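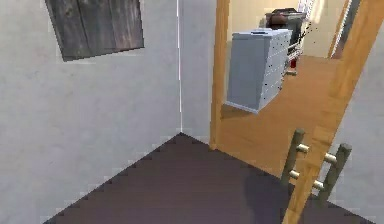
Open doorway into the next room, from the simulator trial

Natcombe home robot group, notes of the meeting on March 13, 2021

There: Etelka Szűcs, Cheuk-hei Man, Xinyi Xu, Shufen Ye and me, Zhenhua Song, typing as we went, so blame me for any gaps. Last time's notes were agreed once Shufen's name was spelt properly (sorry again!).

1. Conditgate simulator

We spent most of the hour on this. Our trial of the Conditgate package has 4 weeks left and we have to tell them yes or no before it ends. I've been using it for the doorway runs, where the robot has to get from one room to the next past an open door. I did 94 runs and it got through cleanly on nearly 33 of the last batch, and I'm pretty happy with that (the first batch was dreadful and I'd rather not discuss it).

Cheuk-hei isn't sold on the rendering. The chest of drawers through the doorway seems to hover a bit over the floor, and the edges of the dark floor in the near room come out in little steps. Xinyi said she could live with jagged edges but wants to know if the gap under the chest is there for the depth sensor too, as that would muddle our tests. I said I'd find out. Etelka likes how quick it is to swap rooms, and so do I – I had a new layout going before my tea was ready.

Shufen asked about price. It's three seats for a year or nothing, and we'd only use two. Etelka will ask if they'll bend on that.

2. Msimang kit

Shorter chat. The Msimang kit is cheaper, but you build every room yourself and the help pages are thin. Xinyi tried for an afternoon and got one door to open, the wrong way. We'll keep it as a fallback and not put any more time in for now.

3. Indcombe visit

Moved to October. Shufen is telling them.

To do
Zhenhua: depth readings under the chest, then email everyone
Etelka: seats and price with Conditgate
Cheuk-hei: send me his list of rendering grumbles

We vote on Conditgate by email once Etelka has an answer.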